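Velgate Suture Practice Guide
Section 4: Closing a straight incision

Read Section 3 before you start. Keep the tissue moist for the whole exercise.

1. Turn the tissue until the incision runs up and down in your view.

2. Bring in the curved needle and park it beside the cut.

3. Open the needle driver over flat tissue, clear of the edges. Look for the threaded screw on the side of the wrist and keep it off the tissue.

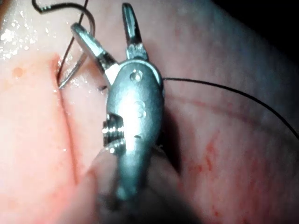 4. Grip the needle behind its midpoint and enter at a right angle to the surface. Follow the curve with your wrist. Do not push straight ahead.

CAUTION: Never grip the needle by its point. A bent point tears the edge of the cut.

5. Pull the thread through until a short tail is left. Lay the slack to one side before you reach for it again.

6. Steady the near fold with the grasper, jaws closed. Rest the tips lightly. Open the driver next to the fold and let the thread come to the jaws.

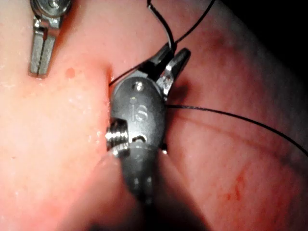 Figure 4-2. Driver open beside the fold, grasper closed, black thread.

7. Close the driver on the thread. For a short pull, take it near the base of the jaws. Hold the grasper just over the tissue until you need it.

NOTE: The serrations can fray thread. Do not regrip the same spot. Cut a new length if the strand looks fuzzy.

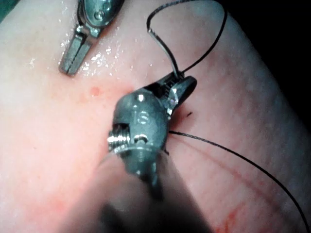
Mei Pennington writes: I was pulling up on every throw and the edges kept puckering. Pulling across the cut, low and slow, fixed it for me. Could step 8 say so?

8. Tighten by pulling across the incision, close to the surface. Stop when the edges meet.

9. Repeat along the cut, then trim the tails. Knots are covered in Section 5.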